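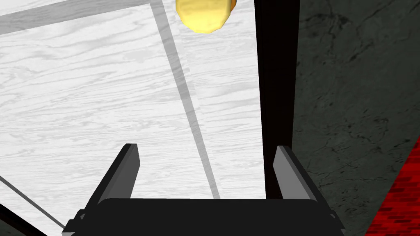 Can the Hetus gripper be tried in the simulator before we buy the hardware?

The Rundard trial licence covers that. It includes the Hetus two-finger model and the wrist view, and it runs for up to 50 sessions.

Ticket 501
Product: Rundard simulator, trial licence
Add-on: Hetus gripper model
Opened: 27 June 2021
Status: closed, with one item passed to development

Reported by customer (Sandu site)
Fingers close on the object in the wrist view but the object slides out on the lift. Same script worked on the April build. Grip force is set to 80 in the script. We are deciding whether to order the real gripper and need to know if this is the model or us.

Support, first reply
Please send the session log and the gripper settings file. Please also say whether random table textures are switched on.

Customer
Both attached. Textures are on, and the wood grain and stone wall come up as expected. Turning them off made no difference to the slip.

Support
The settings file is from the April build. The newer build reads finger friction from a separate line, and if the line is missing it falls back to a very low value. Your log shows the fallback warning near the start. Steps:
1. Close the simulator.
2. Rename the old settings file.
3. Start again and let it write a new one.
4. Copy your grip force across by hand.
5. Leave the physics rate at 3,000.

Customer
Done. Lift now holds. Approach is slower than before, and the Skandus controller plug-in gives a timing message on start-up.

Support
The slower approach is the new default speed. It can be raised under Motion. The timing message is harmless on a trial licence, but it should not appear and has been passed to development.

Customer
Speed raised, all fine. Please close. We would still like the fallback warning shown on screen and not just in the log.

Support
Added to the request list. Closing.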